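Cidley Expands Collection of Household Task Demonstrations

Cidley has begun a new round of data collection for its household robotics program, to be carried out at the Arkcombe site and at a second location in Wikbridge. The work will supply recorded demonstrations of everyday tidying tasks for a learning system now in development.

Under the plan, 27 trained operators will guide two-armed robots through short tasks in furnished rooms. Each session lasts up to 2 hours and is reviewed before it enters the training set. Recordings with dropped items or failed grasps will be kept and labeled separately.

"Our earlier examples came mostly from tabletops," said Mirta Leiva, who directs the program. "A home asks the system to reach the floor, work near furniture and handle objects that have no fixed shape."

The first group of tasks covers litter pickup in bedrooms and living areas. Bottles, wrappers and paper bags are placed on the carpet in a new arrangement for every session, and the position of the trash bin also changes. 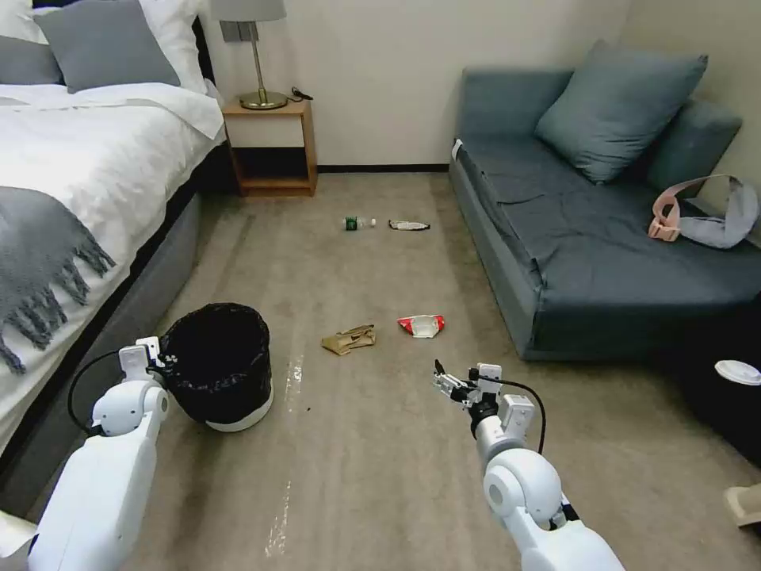

Eulalia Salinas, who oversees operator training, said new staff complete seven practice sessions before their recordings are accepted. Collection at Arkcombe runs Monday through Friday. The Wikbridge rooms are scheduled to open in April, and laundry tasks will be added there later in the year.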